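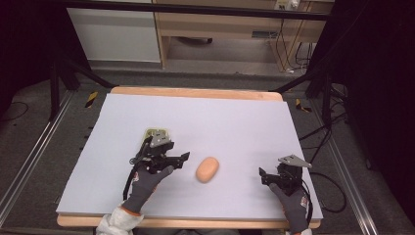
What Is Foam Board Full Of?

Kirkell Junior Science Pages
Last checked 31st August

Mostly, it is full of nothing much. Grown-ups go to a store and pay money for a big white slab of air with a little plastic around it, and then they carry it home looking pleased.

The big white board on the table is foam. Foam is what you get when a lot of bubbles are trapped inside something else. You already know plenty of foams. Bread is one. So is the top of a bubble bath, and so is a marshmallow, which is why a marshmallow looks like such a generous snack and is gone so fast.

How do the bubbles get in?

One common kind of white foam starts out as tiny hard beads of plastic, a bit like coarse sugar. Each bead has a gas hidden inside it. When the beads are heated with steam, the plastic goes soft and the gas pushes outward. The beads puff up to many times their old size. Think of popcorn, but please don't think of it with butter on.

The puffed beads are then pressed into a mold and steamed again until they stick together. Snap a piece of this foam and you can often see the little round beads. You will also find them on your sweater, in your hair and under the couch until November.

Other foam boards are made a different way. The plastic is melted, gas is mixed in, and the whole lot is squeezed out through a slot like toothpaste. It swells as it comes out, and the bubbles are so small that the board looks smooth.

Why put it on a table?

Wood is hard. This is a fine thing in a table, up to the moment you drop something on it. Put a foam board on top and a falling object lands on thousands of little air pockets. They squash, and the squashing slows the object down more gently than wood would.

A plain white board is also an easy place to see things. Look at the small peach-colored oval near the middle. It could be a bar of soap, or it could be a potato with very good skin care. Either way, your eyes went straight to it. Put the same thing on a light wooden tabletop, with all its grain and its warm brownish color, and it would have a better chance of hiding.

Is foam good at anything else?

Yes – keeping heat where it is. Heat travels slowly through trapped air. A foam box will help keep ice cream cold, and a foam cup will help keep cocoa hot. Foam doesn't know which one you want. It just slows everything down, like a little brother on the way to school.

Foam is bad at going away. Most plastic foam takes a very long time to break down, and the crumbs blow about and end up in rivers. If you have a clean board, use it again until it is too tatty to use.

Try it yourself

Find a folded towel, a wooden cutting board and a potato. Lift the potato as high as your hand is wide, and let it fall on the wood. Then drop it from the same height onto the towel. Listen both times. The towel is full of trapped air too, and it makes far less mess than foam.

Give the potato back when you are done. Somebody was probably planning to cook it.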